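Accueil > Publications > Cahiers de l'atelier Atallah > Démonstrations publiques et manipulation mobile

4. La journée portes ouvertes du 24 juin 2024

4.1 Organisation des visites

La démonstration étudiée dans cette section s'est tenue à l'atelier Atallah, sur le site de Trastham. Les visiteurs étaient répartis en groupes de 17 personnes au plus, chaque groupe assistant à une séance complète de 26 minutes. Le parcours comprenait une présentation orale, l'observation du robot au travail, puis un échange avec l'équipe. Aucune barrière vitrée ne séparait le public de la zone d'évolution ; un marquage au sol et la présence permanente d'un opérateur habilité en tenaient lieu, conformément au protocole de sécurité adopté par le projet Warkumel.

Le choix d'une tâche de rangement a été arrêté à l'issue des essais préparatoires. Une tâche d'assemblage, plus spectaculaire du point de vue de la précision, avait d'abord été envisagée. Elle supposait toutefois des pièces de petite taille, difficiles à suivre à distance, et une connaissance préalable du produit assemblé. Le meuble à casiers ouverts présente l'avantage d'être immédiatement compris par un public non spécialiste, y compris par les plus jeunes.

4.2 Déroulement de la tâche

Le meuble réunit des objets dont la géométrie et la rigidité diffèrent fortement : peluches, livres, bouteille en plastique transparent, câbles bleus enroulés, règle. Cette hétérogénéité est délibérée. Les objets souples se prêtent mal aux modèles de contact rigide, tandis que les objets transparents mettent en difficulté les capteurs de profondeur. La figure 3 montre le bras droit tendu vers les câbles du casier inférieur, la main gauche à plusieurs doigts étant levée au-dessus d'un tapis rouge. 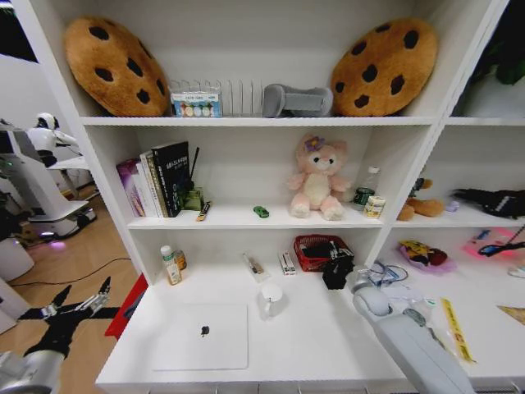

Pourquoi présenter au public un robot dont certaines prises peuvent échouer ?

Une démonstration limitée aux seules prises maîtrisées donnerait une idée inexacte de l'état de la recherche. Les échecs ont été commentés en direct par l'opérateur, et ils ont suscité la majorité des questions recueillies.

Figure 3. Manipulation d'objets courants dans un meuble à casiers ouverts. Un second robot humanoïde, monté sur une base mobile à roues, est visible à gauche.

4.3 Recueil des données et observations

L'ensemble des séances a donné lieu à 1355 tentatives de saisie, enregistrées au moyen du logiciel Flutlow. Chaque tentative a été annotée selon huit catégories, définies avant la journée et laissées inchangées par la suite. Les annotations ont été reprises au mois d'août par un second évaluateur, qui n'avait pas assisté aux visites.

Deux constats se dégagent du dépouillement. Les visiteurs attribuent volontiers au robot une intention lorsqu'il marque un temps d'arrêt avant la saisie – temps qui correspond en réalité au calcul de la trajectoire. Par ailleurs, l'attention du public se porte davantage sur les mains que sur la tête, même lorsque celle-ci s'oriente vers l'objet visé. Ce second point rejoint les remarques formulées par l'équipe lors des essais préparatoires et conduit à revoir l'emplacement des indicateurs lumineux destinés à signaler l'état du système.

Les conditions d'une journée portes ouvertes restent éloignées de celles d'une expérience contrôlée. Le bruit ambiant et l'arrivée échelonnée des groupes ont pu influer sur les réponses au questionnaire de sortie, dont l'analyse est présentée à la section 5.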